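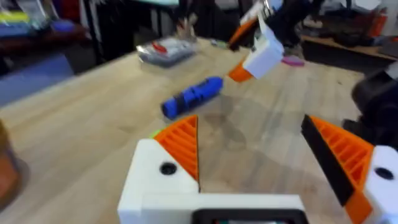 # Lometti 7 Track Spike

The Lometti 7 is a distance spike for people who race anything from the 1500 up to the 10,000 and would like to have toenails afterward. Seven pins, a full-length foam midsole, and a heel that exists mostly as a courtesy. It replaces the old Lometti, which had six pins and a tongue that migrated toward the outside of your foot by the second lap.

We've kept the last. If you wore the old one, order the same size. If you wore the old one and hated it, order half a size up and give it another chance, or buy the Hanberg and we'll say no more.

## Fit

Snug. Snugger than your trainers, looser than the spikes your high school coach handed you out of a cardboard box. The toe box is a little wider than on the previous model, and the heel collar is softer. You should be able to wear it with a thin sock or no sock. Thick socks will make it feel like somebody else's shoe.

Runners with high arches tend to like it. Runners with flat feet tend to email us, and we tend to suggest the Kokkonen.

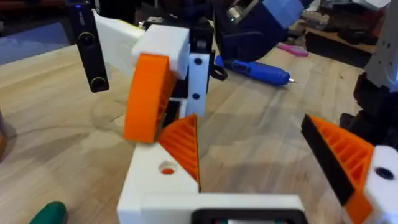 *On the table.*

## What it's for

Spring and summer track, 1500 through 10,000. It will also do the steeplechase, with the warning that the upper drains through two small ports near the toe and you'll squelch for a straightaway or so after each water jump. It's fine for cross country on short dry grass. On a real November course, with the mud and the plowed bit and the hill that the host club is so proud of, get something with deeper lugs. The Lometti 7 in deep mud is a very light way to fall over.

Sprinters: no. You'll fold it in half.

## Pins

Ships with 1/4-inch pyramid pins, a wrench, and a drawstring bag. The wrench is better than the last wrench. Most synthetic tracks allow 1/4 inch and some don't, so check the meet information before you travel, especially indoors. Put a dab of grease on the threads at the start of the season and take the pins out when it ends. Every year we get shoes back with the pins rusted in solid, along with a note asking what we plan to do about it – the answer is nothing, but we say it nicely.

## How long it lasts

The foam is good for more than 400 race and workout miles if you keep it off concrete. Walking from the bus to the track counts as concrete. So does the parking lot, the restroom, and the line for the food truck.

## Which one do I want?

| Model | Pins | Best for |
|---|---|---|
| Lometti 7 | 7 | 1500 to 10,000 |
| Hanberg | 6 | 800 and 1500 |
| Kokkonen | 6 | Cross country, wider feet |
| Ernent | None | Road 5K, people who dislike wrenches |

## Sizes and colors

Men's 7 to 13, women's 5 to 11, half sizes throughout. Red or gray. The gray was meant to be silver. 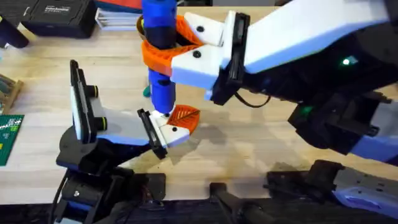
Club orders of 40 pairs or more get the team price, and they can be in mixed sizes and both colors. Send the list in one email, please. Last season a club sent theirs one athlete at a time, including the ones who changed their minds. Gion Lehner handles team orders and has asked that we mention this.

## Returns

Unworn, within 40 days, with the bag and the wrench. Shoes with track crumbs in the pin holes have been worn, however briefly you stood on the track.

*Page updated March 2, 2021. Red in men's 13 is back in stock.*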